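Cube Shelves and Small Storage: Your Questions, Answered Without the Sales Talk
Last updated June 14, 2014
37 shares | 14 comments 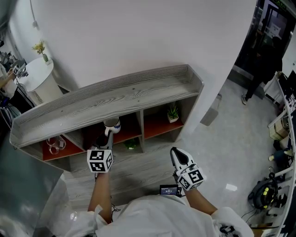

Do I need a storage system?

Probably less than the catalogs would like. A "system" usually means a shelf, plus inserts for the shelf, plus bins for the inserts, plus labels for the bins. Buy the shelf. Live with it for a month. If things are still on the floor after that, think about a bin.

Is a low unit better than a tall one?

For kids and for anything you use daily, yes. For saving floor space, no, and I don't buy the claim that a low unit "opens up the room." It takes up the same floor as a tall one and holds half as much. What you do get is a top surface, and you will put things on it whether you planned to or not.

Are raised edges on top worth having?

They stop pencils and marbles from rolling off. They also collect dust in the corners and make the top useless for a lamp with a wide base. I'd call it a draw.

My wall is curved. Can I still put a shelf there?

You can, but a straight back will never sit flush, so expect a gap. Most anti-tip straps assume a flat wall. Ask the maker how theirs should be anchored, and if the answer is vague, buy from someone else.

The box says 8 cubbies. Will that be enough?

The number tells you very little. Measure the biggest thing you plan to keep in there and compare it with the inside width. Outside measurements are what they print on the box, and they're no help.

What about the Storkham unit everybody recommends?

It's fine. I had one for 3 years and the back panel bowed, though I was hard on it. The Flulta costs more and I could not tell you why. Esi Agyeman wrote in to say her Flulta has survived two moves, so weigh that against my grumbling.

Does the Trinosent coating really resist scratches?

I dragged a key across a sample and it left a mark. The leaflet says "everyday scratches," and I suppose a key isn't one. Wipe any surface with a damp cloth, skip the special spray.

Do colored backs hide dirt?

They hide crayon. They don't hide dust, and a dark one can make a deep cubby hard to see into.

How long does assembly take?

The Dogbe instructions say 4 easy steps. Step two has a whole page of its own. Allow roughly an hour, and don't tighten anything fully until the unit is standing square.

Should I wait for a sale?

Prices do drop in November, but check what the shelf cost in the summer before you get excited. A few stores raise the "regular" price first.

Can I return it once it's built?

Read the policy before you open the hardware bag. Several stores I checked will take back a sealed box only.

14 comments | Share this page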